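Linha trançada Nimano Halleo 8 fios, carretel de 100 m

Se já perdeu uma carpa por causa de um nó mal feito, a Halleo não lhe vai resolver o problema. Resolve os outros: a linha que ganha memória no carretel, a que desbota à segunda saída e a que parte sempre do lado errado do peixe.

São oito fios entrançados, com acabamento liso que passa bem nos passadores e faz pouco barulho no lançamento. Aguenta 24 libras no diâmetro mais fino e 34 no mais grosso. Entre os dois há a de 30, que é a que toda a gente acaba por comprar depois de experimentar as outras.

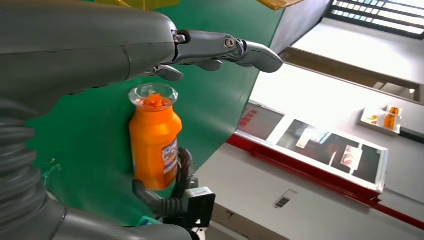 Na pesca de margem, com pedra e raízes, aconselhamos um baixo de fluorocarbono. A trançada não gosta de esquinas — e as esquinas gostam muito dela. Ponha também um pouco de monofilamento no fundo do carretel, ou a linha roda inteira sobre si própria e fica a pensar que o travão avariou.

Cores: verde-musgo e cinzento. A amarela volta em dezembro, segundo o fornecedor, que já disse o mesmo do dezembro anterior.

Opinião de cliente
«Boa linha. Os peixes continuam a não colaborar.» Rizal Goh

Ver também: carretos Berchtold, tesouras para trançado Nanero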